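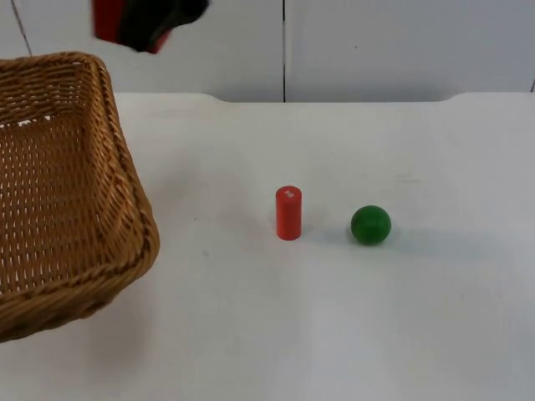
赤い円柱と緑の球、左に籠

2023年3月29日

Adebisiさん向けの幅広ネクタイ、裏地の試し縫い2回目。先週のサテンはアイロンで光りすぎたので、今日は当て布を二重にして、温度も一段下げてみた。剣先の角がようやくきれいに出て、ついうれしくて何度も裏返して眺めてしまった(おかげで昼が遅くなりました)。芯地はFomelの薄手のまま。結び目がふっくらして、私はこちらのほうが好きです。
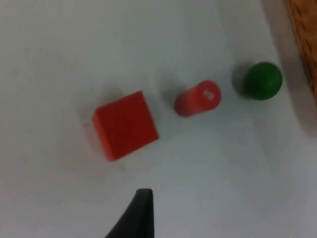 赤い立方体、赤い円柱、緑の球

Washington Salesさんから生地の見積もりも届いた。189番の紺が一巻3000円、織りの細かいほうが3825円。差はあるけれど、触ってしまうと細かいほうに気持ちが傾くんですよね。6月の式に使う分なので、急がず見本を洗ってから決めたい。

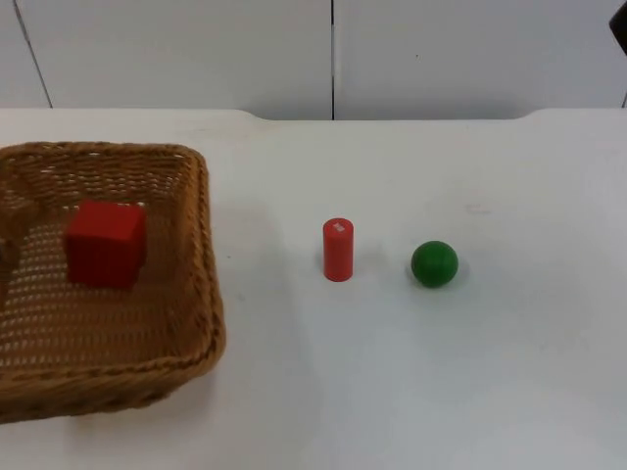

**Sistex服飾工房 小物班(Garuvthorpe)**

かんぬき止めの糸は、絹に替えたら少し滑る感じがあった。次は針目を詰めて、たるみ糸を長めに残すこと。型紙の大剣側は縫い代を直したので、古いほうを使わないように。続きは明日、小剣から。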